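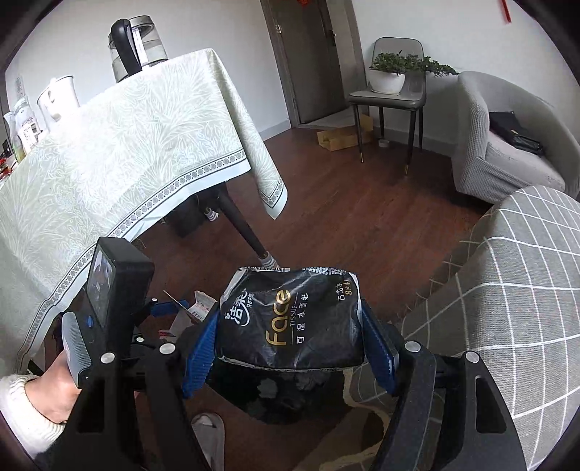

Leden -- Liste der Dinge, die auf und unter Esstischen liegen bleiben
Stand: August 2019
Suche Suchbegriff eingeben Los

Worum es geht

Leden ist eine Tabelle mit 942 Einträgen aus 35 Haushalten. Jeder Eintrag steht für ein Ding, das auf dem Esstisch oder direkt daneben auf dem Boden lag und von jemandem weggeräumt, weggeworfen oder einfach weitergeschoben wurde. Angefangen hat das mit der Behauptung von Penham, ein Tisch lasse sich mit ein paar festen Regeln in elf Minuten aufräumen. Ich habe das nie geglaubt. Die Tabelle beweist auch nicht das Gegenteil, sie macht die Behauptung nur unbequemer.

Spalten

ding: was es ist, in normalen Worten. »Taschentücher, Softpack« genügt. Marke nur, wenn sie lesbar war (»Face« in Gold auf Schwarz, »SanDisk«).
ort: Tisch, Boden, Stuhl, Teppich.
zustand: heil, zerknittert, zerrissen, offen. »Leer« darf nur eintragen, wer hineingesehen hat.
ziel: Papier, Restmüll, Schublade, bleibt, unklar.
notiz: frei. Wird meistens für Beschwerden benutzt.

Was nicht hineingehört

Möbel und alles, was zum Möbel gehört: Tischdecken, Sesselbezüge, die gestreiften Stricksocken an den Tischbeinen. Nuria Marín wollte die Socken als Textilien führen. Sie sind wieder raus, weil sie kein Mensch beim Aufräumen auszieht. Wasserkocher und Kannen zählen nur, wenn sie einen anderen Stammplatz haben. Ob sie den haben, weiß oft nicht einmal der Haushalt, deshalb ist »bleibt« bei Kannen mit Vorsicht zu lesen.

Bekannte Schwächen

Die Spalte ziel ist die schlechteste. Eine zerrissene weiße Papierverpackung mit Strichcode auf dem Boden ist ein klarer Fall, sollte man meinen. Sie steht trotzdem mal unter Papier, mal unter Restmüll, je nachdem, wer eingetragen hat. Weiche Packungen sind noch schlimmer: Zerknittert sehen sie nach Abfall aus und können halb voll sein. Abdul-Rahman Abubakari hat im Februar vorgeschlagen, jede Softpackung zunächst auf »bleibt« zu setzen. Das haben wir gemacht. Ob es besser geworden ist, kann ich nicht sagen.

Cleltmont verwendet eine gekürzte Fassung mit über 120 zusammengelegten Einträgen. Wer Zahlen von dort mit unseren vergleicht, vergleicht zwei verschiedene Listen.

Schachteln und Kartonträger

Offene Schachteln bekommen eine eigene Zeile, der Inhalt eine weitere. Liegt die Kartonkarte eines Speicherprodukts neben einer offenen weißen Schachtel, wird daraus kein Paar. Dass die beiden zusammengehören, ist geraten, auch wenn es naheliegt. Dasselbe gilt für die hellblaue Packung, die davor liegt.
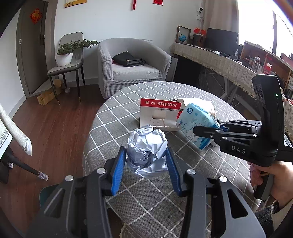
Wohin kommt ein zusammengeknülltes Blatt Papier?
Unter »zerknittert«, Ziel »Papier«, sofern nichts darin eingewickelt ist. Bei Küchentuch oder Taschentuch gilt Restmüll, und wenn man den Unterschied nicht erkennt, »unklar«.

Änderungen bitte als neue Zeile einreichen, alte Zeilen nicht überschreiben.

Kommentare

tischkante: »Unklar« ist bei mir die größte Kategorie. Ist das so gedacht?

N. Marín: Gedacht nicht, aber mir lieber als geraten.

wiebke_o: Ich ziehe die Socken von den Tischbeinen sehr wohl ab. Zum Waschen.

Abubakari: Waschen ist eine andere Tabelle.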